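Room-by-room home safety check, Stockdale apartment (600 square feet)
Room 2 of 5: bedroom
Checked by: Ashley Parsons, August, late morning

I've used the same sheet as for the kitchen, so a tick means I'm happy, an open box means somebody needs to do something, and the comments are me rambling on as usual. The laundry was being sorted when I got to this room, and I left it in place and did the bed items with it there. It's how the room gets used, after all!

## Bed and laundry

- [x] **Bed frame steady when leaned on.** Gave it a good push from both sides and the foot. No wobble and no creak, and the legs are all sitting flat.
- [x] **Bedding not trailing where feet go.** I tugged the checked sheet on the window side and it stays put nicely.
- [x] **Woven surface free of splinters and broken strands.** I ran my palm over it, then went over it again with an old nylon stocking on my hand (a trick from my aunt – the stocking finds snags that skin misses). Please do this again before winter, as the weave does get brittle with age.
- [ ] **Folded clothes stacked low and away from the edge.** Low enough, and I do like the folding. My only wish is that they go into the wardrobe the same day, so that nobody is shifting piles at bedtime with the light off.
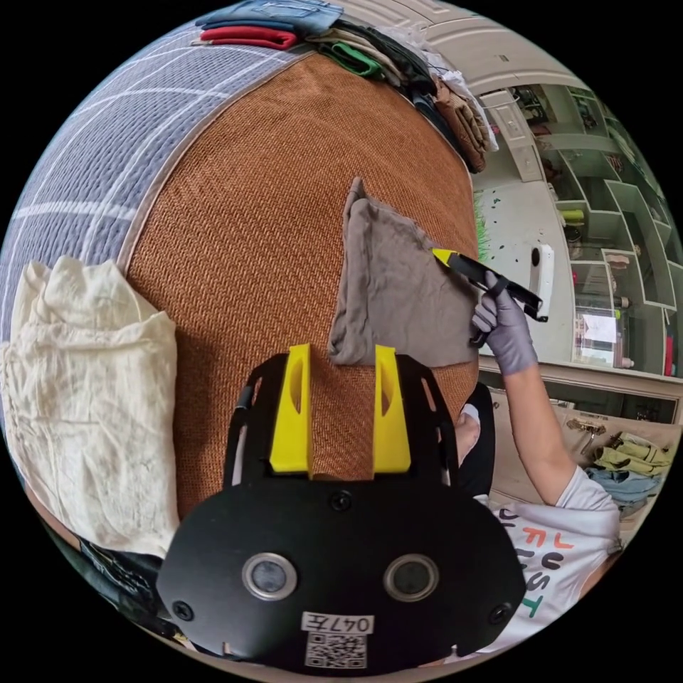 *Bed items: gray-brown cloth on the weave, unfolded, with the red, green and blue folded things behind.*

- [ ] **Plastic bags put away.** There's a white one sitting on top of the brown and tan stack. I know, I know, they're handy, but with little cousins coming to stay I would so much rather they lived in the high kitchen cupboard with the others.

## Furniture

- [ ] **Tall furniture fixed to the wall.** The wardrobe isn't strapped yet. The Starneo strap kit is in the hall drawer, still in its packet, and it only wants two screws and a bit of patience. Top of my list for this room.
- [ ] **Nothing left on top of furniture that could slide down.** Something black is up on the wardrobe. Please find it a home lower down.
- [x] **Drawers run smoothly and stop before they fall out.** Tried every one in the wardrobe and the one in the desk. All fine.
- [x] **Clear path from bed to door.** I measured 80 cm at the tightest point, which is plenty, even for me with a full basket on my hip.

## Electrical and floor

- [ ] **Power strip off the floor.** It's on the floor with its cable, under the desk, and so are the red and pink flowers in their white pot. If those are ever watered, or swapped for ones that are, I'd like the two well apart. A Futent wall bracket would do the job, or even a hook on the desk leg.
- [x] **Plugs and cable in good condition.** Nothing cracked or scorched, and no warm smell.
- [x] **Smoke alarm tested.** Loud! Sorry to the neighbors.
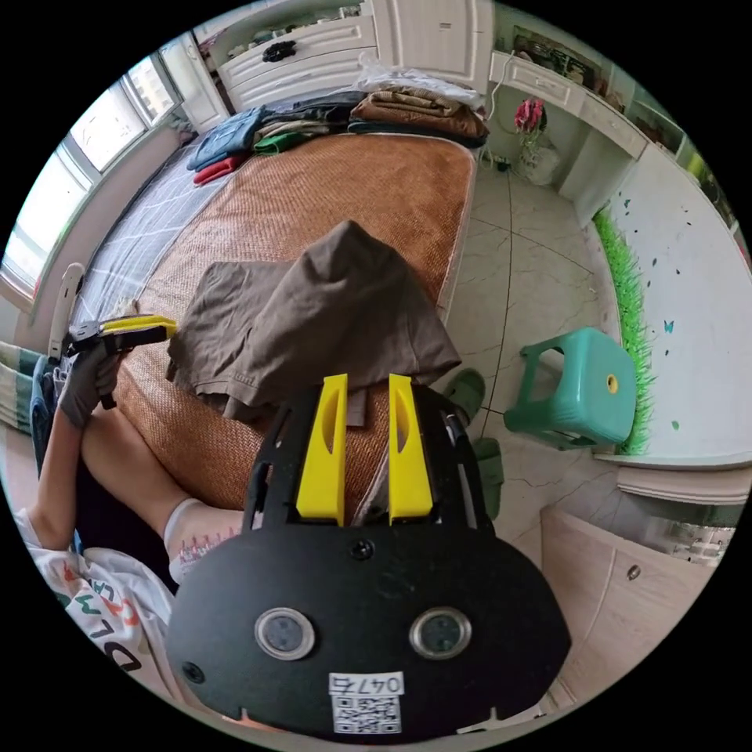
*Bedroom toward the wardrobe, with the desk on the right. See comments on the strap, the bag and the power strip.*

## Window

- [x] **Latch closes fully.** A little stiff, so I put a drop of oil on it.
- [x] **Cords tied up out of reach.** Done last time and still tied, thank you.

## To do before the next check

1. Strap the wardrobe.
2. Lift the power strip and move the flowers.
3. Bag to the kitchen, black thing down from the wardrobe.
4. Clothes away.

The hardware shop on Greltley Street has longer screws if the ones in the kit are too short for that wall. Bathroom is next, on its own sheet.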